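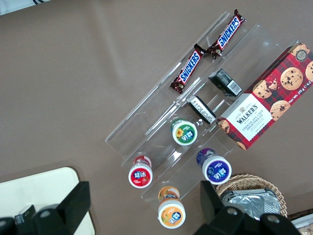
Tiered stand on the counter table, top trough and the one below it in use, shortbread box at right.

Minutes, Snack Counter Working Group, Rolonon Building
October meeting, third floor break room, 4:10 p.m.

Present: Haris Shehu (chair), Despina Yordanov (purchasing), one person each from Accounts, Front Desk and Claims. Minutes taken by Claims, under protest, the rota having skipped two names.

Apologies: Facilities, again.

1. Minutes of the last meeting
Accepted with one change. The line saying the clear stand "was welcomed by all" was struck at the request of Accounts, who did not welcome it. Replaced with "was discussed."

2. The stand
Haris reported that the clear acrylic stand has replaced the bowl on the counter table. He said it keeps things in rows and people can see what there is before they reach. Accounts asked what evidence there was that people could not see into a bowl. Haris said the bowl got picked over and the stuff at the bottom stayed at the bottom. Accounts said that was a description of stuff people don't want, and a stand would give it a better view of the room.

Despina said the supplier, Brirer, lists the stand as suitable for "mixed confectionery." Front Desk pointed out that the troughs are long and narrow and suit bars well enough, but a box of cookies has to lean across the lower part of it, as the shortbread does now. Asked whether that counted as the stand working, Haris said it counted as the stand being flexible. The minute taker was asked to record that two people laughed.

Claims raised cleaning. Clear plastic shows every crumb and thumbprint, and a tea towel just moves them along the trough. Haris offered to wash it himself through the end of the trial. Accounts asked who washes it after that. No answer was given and the item stays open.

Agreed: the stand stays until the next meeting. The bowl is not to be thrown out. It is in the cupboard over the microwave.

3. What goes on it
Long discussion, shortened here.

Snickers: no objection. They fit the top trough end to end and everybody knows what they are. Front Desk asked that they stay on the top step where visitors can get at them. Claims asked why visitors are getting the good ones. Left there.

Walker's chocolate chip shortbread: Accounts said a whole box on display invites people to take a whole box. Despina said this hasn't happened. Accounts said it hasn't happened yet. Proposal to open the boxes and put the cookies out on a plate was voted down on grounds of hygiene and flies. Proposal to stand the box next to the display instead of on it was neither voted down nor adopted, as Haris wanted to "see how it looks" first. Despina remarked that we are able to see how it looks now.

The small black packages on the second step: Front Desk said that with the label side turned up, all a person gets is small print and a bar code, and she has been asked more than once what they are. Haris felt the packaging was smart. Front Desk felt that smart packaging that has to be explained at the desk isn't smart. Agreed that whoever fills the stand turns packages so the name, if there is one, faces the room. Despina will write a card if turning them doesn't settle it.

Nuts: still off the counter as loose items. Claims noted that a Snickers is a peanut product and asked whether the rule means anything. Haris said the rule covers loose nuts. Claims asked that an allergy note go up beside the stand whatever the rule covers. Agreed without a vote, the only such item this afternoon.

4. Money
Despina gave the figures. Spending since the last meeting was $151. The honesty tin held $54. Haris called this encouraging for a trial. Accounts asked him to say in what sense. He said the old bowl had never had a tin. Accounts replied that the old bowl had never cost $151 either.

Some 30 people use the break room on a normal day. Accounts does not accept this number, which came from Haris looking in, and would like to know if he counted himself each time.

Viltine has sent a leaflet for a card reader that would replace the tin. It carries a monthly fee. Accounts asked that it be noted that a fee to collect money we aren't collecting is a strange sort of saving. Leaflet put on the board for anyone curious.

Martens has offered 10 percent off for a standing order. Despina is doubtful, having read the part about minimum quantities, and will ask for it without the minimum. She does not expect to get it.

5. Location
Front Desk asked for the stand to move off the brown table and onto the shelf by the door. Haris against, the shelf being narrow. Accounts against, the door being where people leave with things. Stays put.

6. Any other business
Claims asked if this group needs to meet every month to talk about candy. Haris said the meetings were short. It was then 4:55.

Actions
Haris: wash the stand; measure the shelf anyway.
Despina: write to Martens; card for the black packages if needed; allergy note.
Accounts: count the tin with a second person present.
Front Desk: keep a list of what visitors ask about.
Claims: fix the minutes rota.

Next meeting: same room, 4 p.m., date to be sent around by Haris once Facilities has been asked for the third time whether they are coming.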